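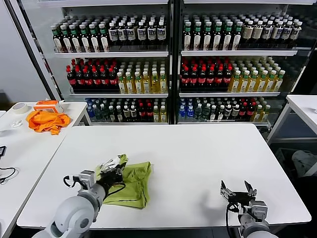
May, bench notes, Drullivwood workshop

Dye batch 19, second wash test. Weld on cotton, alum mordant, no iron. Swatches cut from the same length as batch 18 so the two can be compared side by side.

Bath: 700 ml tap water, neutral soap, 30 minutes at hand warmth with a stir every few minutes. Rinsed twice cold. Dried flat on the rack, away from the window.

14:20. First rinse water clearly yellow. Second rinse pale but not clear. Reece's sheet for batch 18 has the second rinse clear, with the same soap. Only known change is the mordant: he used the older Koller alum, I used the new tub from Fadine. Weights match on paper. Scale not checked against the reference weight this month. Check before the next batch.

15:45. Swatches dry. Color loss is uneven, worse near the fold lines. Probably poor scouring and not the mordant. Swatch 4 has a stiff patch that took almost no dye, which looks like leftover size from the mill. The Mornarport cloth did the same last year (see Imogen's notes, blue binder).

pH of leftover dye bath 6.5 by strip. Strips are old.

Rub test, dry: no transfer to white cloth. Rub test, wet: light transfer on swatches 2 and 4, none on the rest.

Light test strips are up on the south window, half covered with card. Leave them for 23 days. Liam, please don't move the card when you open the blind.

To do:
Scour a fresh length for a full hour with soda ash, then repeat with both alums.
Ask Neville if the Fadine tub has a lot number. The label is torn.
Order pH strips.

Remaining bath kept in the lidded bucket under the sink, marked 19B.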